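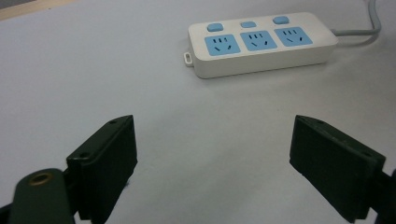 Every rented apartment I have lived in had too few outlets, and I have come to think this should be treated as a defect in the same way a leaking roof is. My current place was built in the sixties. The bedroom has one outlet, behind where the bed has to go, and the living room has two, both on the same wall. So I live the way most renters live, out of power strips. A white strip with three light blue outlet panels is a cheerful enough thing on a gray tabletop, and it will take plugs of more than one shape. But it draws everything it gives from the one socket it is plugged into, and it was meant to be an addition to a room's wiring. In a lot of homes it is the wiring.

I pay 1216 a month before utilities. For that the landlord has to give me heat, running water, a door that locks and a smoke alarm. These are things we once decided a home could not do without. When the building went up, a family might have owned a lamp, a radio, a television and an iron. I counted what we had plugged in one evening in December, as this essay seemed to call for it, and got to 14. I don't consider us heavy users. There was no game console and no second screen, and the kettle was off.

My friend Prakash Sundaram manages a small block for a company called Ilergate, and he has heard me on this subject more than once. His answer is that rewiring an occupied apartment is expensive and unpleasant. Walls get opened. Tenants have to move their furniture and sometimes themselves. The last time he priced one extra outlet in an older unit the electrician wanted 1698, mostly for cutting into plaster and putting it back. Prakash says no owner will spend that on something a tenant can get around for the price of lunch.

I believe his figure. I don't accept the conclusion. The tenant gets around it by running a cord under the rug or behind the couch, and then a second cord off the first when that doesn't reach. Every one of those is on the list of things the lease tells you not to do. My own lease, which runs to nine pages, forbids "daisy-chained extension devices" and says nothing at all on how a person is supposed to run a lamp on the north side of the living room. The rule puts the blame for an old building on whoever happens to be living in it.

Owners do renovate, too. The unit below mine was empty for most of last spring while a crew put in new floors, a new counter and a shower with a glass door. The walls were open for weeks. I went down to look when they were finished and there were still two outlets in the living room, both on the same wall, with new covers. Then the rent went up.

What I would like is modest. When a rental is gutted, the outlets should be brought up to what is asked of a new building, with no exception for work called cosmetic. When a rental is advertised, the listing should say how many outlets each room has. We already print the square footage and whether cats are allowed. An outlet count would cost the owner a walk through the rooms, and I would have read it before I read anything about the counters.

Prakash thinks the second idea could happen and the first won't – not here, anyway, where half the owners have had the same building for 30 years and do their own painting. He may be right. In the meantime the bed stays where it is, and I move it out from the wall every time I need to unplug the fan.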